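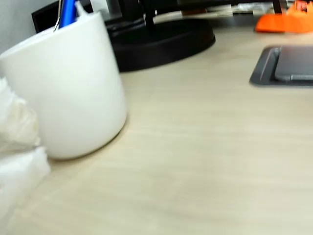 The pen cup on my desk. The blue one gets most of the use.

Sunday, March 1, 2020

Fountain pen ink on cheap paper, part two

In the first part I compared drying times. This one covers feathering and bleed-through, which are separate problems and get mixed up constantly. Feathering is ink spreading sideways along the fibers, so the edge of a line goes fuzzy. Bleed-through is ink passing to the back of the sheet. A paper can do one without the other.

The setup was the same as in December. One pen, a Caruso with a medium nib, flushed with plain water between inks and left nib-down in a paper towel overnight. Two inks: Jomon black and Prasar blue-black. The papers were the office copy paper I buy by the ream, a Drellex spiral notebook, and a pack of index cards with no maker's name on the wrapper.

On each paper I wrote 7 lines of ordinary cursive, then drew a row of crosses, then a patch of solid fill 2 cm wide. The crosses matter more than the writing. Where two strokes meet, the paper gets a double load of ink, and a marginal paper will fail there first. I let everything sit until the next morning before looking at it under a loupe.

Copy paper: Jomon feathers at every crossing and slightly along downstrokes. Prasar holds a clean edge on the strokes and feathers only in the filled patch. Neither bled through in the writing. Both bled in the fill, Jomon worse.

Drellex notebook: the reverse of what I expected from the feel of the sheet. It is smooth, and the edges are sharp with both inks, but the dots of ink at the start of each stroke come through on the other side. I would use it single-sided. The first few pages behaved better than the ones near the back cover. I can't explain that and have only one notebook to go on.

Index cards: no bleed with anything, as you would expect from the thickness. Feathering was bad on the ruled side and mild on the blank side. If you keep notes on cards, turn them over and do without the lines.

Humidity is the variable I did not control well. The room sat at 40 percent for the copy paper and cards, but it rained during the notebook test and I forgot to write down the reading. Damp paper feathers more, so the notebook result may be a little pessimistic – or the sizing is just uneven, which would also fit what I saw near the back.

A note on flow. A wet nib will make almost any cheap paper look bad. Before buying different ink, try writing with less pressure and a finer nib. I ran the copy paper test again with a fine nib and the Jomon crossings cleaned up considerably, though the filled patch still went through.

For now I am keeping Prasar in the Caruso for copy paper and using up the Jomon on the blank side of the cards. Part three will be water resistance, once I find a dropper that gives the same size drop each time.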